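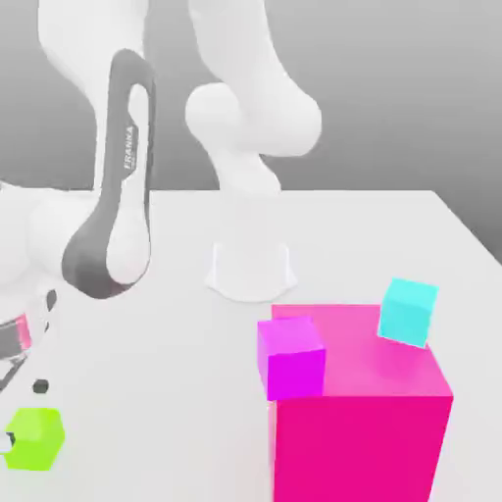 Geetha Varma
Contributing writer, Home Machines desk

How to Find Out Whether a Robot Can Do Your Chore

Every few weeks a reader writes to ask when a robot will put away the groceries. My answer used to be a shrug. Now I have a procedure, which takes one evening and costs nothing, and at the end of it you get to shrug on your own.

You'll need a chore, a kitchen timer, paper, and a simulator if you like that sort of thing. The render at the top is a simulated Franka arm with its gripper down by a green cube, while two more cubes sit up on a big pink box. That is putting away the groceries with the groceries taken out. Keep it in mind as we go.

Step 1. Pick one chore and make it smaller.

"Tidy the kitchen" is a lifestyle. "Move the mugs from the counter to the shelf" is a chore. If your description has the word "and" in it, cut it in half. I started with "unload the dishwasher" and ended up with "pick up one bowl," which stung a little.

Step 2. Write down every motion.

Do the job yourself, slowly, and note each thing your hands do. Reach, close, lift, turn, lower, let go. My one bowl came to 17 motions, including a small shake I give it to get rid of the puddle in the foot. I had no idea I did that.

Step 3. Swap the objects for blocks.

Take your list and imagine every item is a cube in a solid color, on a plain white table, evenly lit. Cross out whatever no longer applies. The shake goes. So does checking for chips, and so does knowing which way is up. What's left is the part that machines have a decent shot at. Stacking a cube on a box means finding it, gripping it, clearing the edge of the box, and setting it down where it won't fall off.

Step 4. Now put the trouble back, one piece at a time.

Start with shape: mugs have handles. Then weight, then slipperiness, then clutter. Stop at each one and ask whether the same grip would still work. If you run a simulator, change one thing per batch and do 50 tries before you change another. Three tries will tell you whatever you hoped to hear. I know people who have bought equipment on the strength of three tries.

Step 5. Time the recovery.

Drop something on purpose. (A sponge, please.) Time how long you take to notice, bend down, and carry on. A demo can run beautifully until an object lands somewhere unplanned, and then a person in socks walks in from the side. When you watch a video of a chore robot, look for the socks.

Step 6. Score it.

Same object, same spot, every time: a machine can probably do it now, and in a factory one may well be doing it already. Same object, different spot: promising, ask for the failure rate. Different object, different spot, somebody's cat: do it yourself.

A note for the shop floor. The test works there too, and the results are usually kinder, as you're allowed to bolt things down. If you have 2,000 identical parts to move from a tray to a fixture, stop reading and go get a quote. If your parts arrive in a heap, go back to step 4.

My bowl got as far as slipperiness. The dishwasher is still full.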